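스포츠 유니폼 정리·보관 작업자 모집 (데덤 창고, 계약직)

모집 부문: 의류 정리 및 보관
모집 인원: 2명
근무 시작: 6월 중
근무지: Clarneo 데덤(Dedham) 보관동

업무 개요
Clarneo는 아마추어 구단과 학교 체육부가 맡긴 유니폼을 비시즌 동안 보관한다. 이번 시즌 입고분은 상의 442벌이며, 농구 유니폼이 대부분을 차지한다. 작업자는 세탁이 끝난 상의를 한 벌씩 펼쳐 상태를 확인하고, 규격에 맞춰 접은 뒤 등번호 순으로 보관함에 넣는다. 세탁, 수선, 배송은 업무에 포함되지 않는다.

세부 업무
1. 펼치기: 상의를 천을 씌운 평평한 면에 놓고 몸판, 소매 끝단, 밑단 순으로 편다. 인쇄된 글자 부분은 손바닥으로 눌러 펴되 문지르지 않는다.
2. 확인: 글자와 번호의 갈라짐, 끝단 테두리의 올 풀림, 목둘레의 변형을 기록지에 적는다.
3. 접기: 인쇄면이 안쪽에서 서로 맞닿지 않도록 접는다. 필요한 경우 간지를 넣는다.
4. 등록: 구단명, 등번호, 치수를 재고 관리 프로그램 Skusero에 입력한다.

빨간 몸판에 흰 테두리가 둘린 상의는 소매 끝단이 말리기 쉬우므로 끝단을 잡고 바깥쪽으로 당겨 편다.
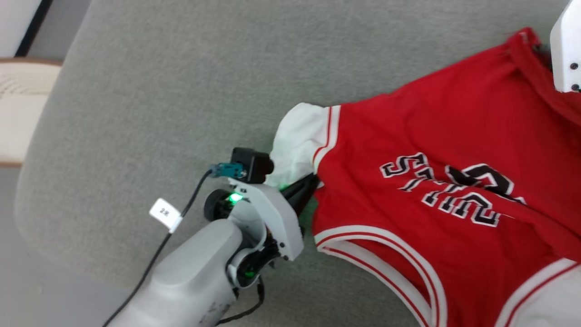

다림질도 작업자가 직접 하는가?
다림질은 별도 담당자가 맡는다. 작업자는 손으로 펴지지 않는 주름이 있는 상의를 따로 분류해 기록지에 표시하면 된다.

접기 기준
접은 상태의 폭은 300mm로 통일한다. 접기 틀은 회사에서 제공하며, 틀을 쓰지 않고 접은 상의는 검수에서 반려될 수 있다. 보관함 한 개에는 상의 14벌을 넣는다. 목둘레는 모두 같은 방향을 향해야 하고, 등번호가 없는 상의는 마지막 보관함에 모은다.

뭉친 상태의 상의는 바로 접지 않는다. 목둘레와 소매 구멍의 위치를 먼저 찾고, 몸판을 완전히 펼친 다음 1번 작업부터 진행한다. 23번처럼 큰 숫자가 인쇄된 상의는 숫자 위로 접힌 선이 남지 않았는지 확인한다.

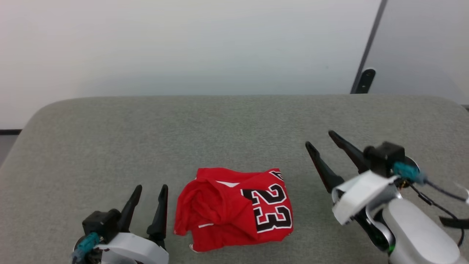
등번호가 같은 상의가 여러 벌이면 어떻게 구분하는가?
구단명, 치수 순으로 구분한다. 두 항목이 모두 같으면 입고 순서대로 Skusero에서 일련번호를 발급받아 보관함 안쪽 꼬리표에 적는다.

지원 자격
- 의류 매장, 세탁소, 물류 창고 중 한 곳 이상에서 근무한 경험
- 서서 하는 반복 작업에 지장이 없는 자
- 한국어 작업 지시서를 읽고 기록지를 작성할 수 있는 자
- 기본적인 컴퓨터 입력 능력

우대 사항
- 단체복 또는 경기복 취급 경험
- 재고 관리 프로그램 사용 경험
- Tóth 접기 틀 사용 경험

근무 조건
근무 시간은 오전 9시부터 오후 5시까지이며 점심시간은 한 시간이다. 계약은 입고분 처리가 끝날 때까지 유효하다. 첫 근무일에 접기와 기록지 작성 교육을 실시하고, 교육 시간에도 같은 시급을 지급한다. 시급은 면접 시 경력에 따라 협의한다. 작업용 장갑과 앞치마는 지급하며, 인쇄면에 걸릴 수 있는 반지와 팔찌는 작업 중 착용할 수 없다.

전형 절차
서류 심사 후 면접과 실기를 같은 날 진행한다. 실기에서는 제공된 상의를 펼쳐 상태를 기록하고 기준 폭으로 접는다. 평가 항목은 접은 폭의 정확도, 인쇄면 취급, 기록지의 누락 여부이다. 소요 시간은 점수에 반영하지 않는다.

제출 서류
이력서 1부, 경력 기간과 담당 업무를 적은 경력 기술서 1부. 자기소개서는 받지 않는다. 서류는 Clarneo 채용 게시판에서 '유니폼 정리·보관'을 선택해 제출한다. 제출한 서류는 돌려주지 않으며 전형이 끝나면 폐기한다.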